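Pistamberg Hall Newsletter
December 13, 2020

The hall cabinet is back in use
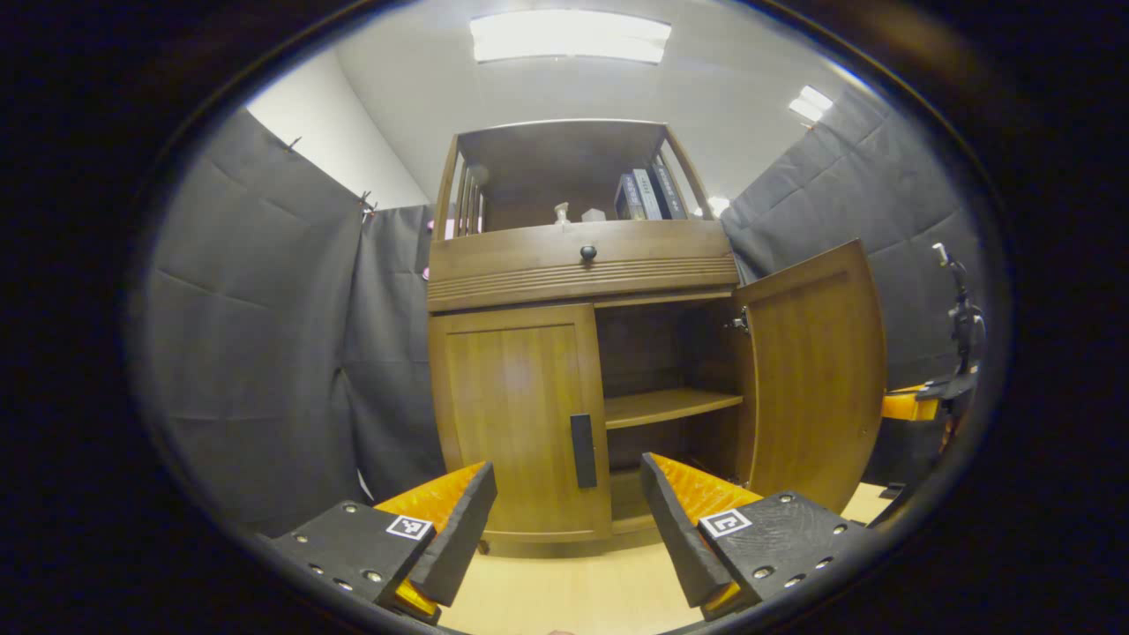 After most of the year under a dust sheet, the old wooden cabinet is open again for members. It came to us with the donation from the Afolabi shop when that business closed, and it has been used for one thing or another ever since. It will now hold the small lending shelf, the sewing supplies and the paperwork that used to pile up on the piano.

The hutch at the top is for books. Please stand them upright and keep them together at the right-hand side so they don't slide down along the shelf. We have 342 titles on the lending list and the cabinet can't hold more than a small part of them, so the rest are staying in the Flistton Street storeroom. A few will be swapped over on the first of each month. If you want something that is not on the shelf, write the title on the request sheet and it will be brought with the next change. The loan limit is five books per household.

Small things may be left on the hutch shelf for a short time, such as a bottle or a jar that someone is coming back for. Put a label on anything you leave. Items without a label will go into the lost property box in the hallway at the end of the month.

The wide drawer below the hutch is for paper: sign-up sheets, receipts, keys to the notice board and the spare copies of this newsletter. It had been catching on the left runner. The runner has been rubbed with candle wax and the drawer should now pull out straight if you use both hands. Please don't overfill it. The last time it was emptied, there were almost 700 loose sheets in there, many of them old rotas.

The lower doors are for fabric and yarn. Fold fabric flat and put yarn in the bags provided. Pins and needles go in the tins, with the lids on.

A note on care. The warm brown finish was cleaned this fall with Wemetti wood soap and a soft cloth, then left to dry overnight before anything was put back. Spray polish leaves a film on it, so please leave that at home. Dust between the spindles at the side with a dry paintbrush. There is one in the kitchen drawer, tied with green string.

The gray curtains on either side should hang clear of the cabinet. When you pull them back, check that the padding has not caught behind the woodwork. They are heavy and it is easier with two people.

The repair fund stands at $2,000. Part of it will go toward new hinges in April, and the cabinet will be closed for a few days while they are fitted. Dates will be posted on the notice board.

Donations of books are on hold until then. Fabric and yarn are still welcome in clean bags, left by the office door.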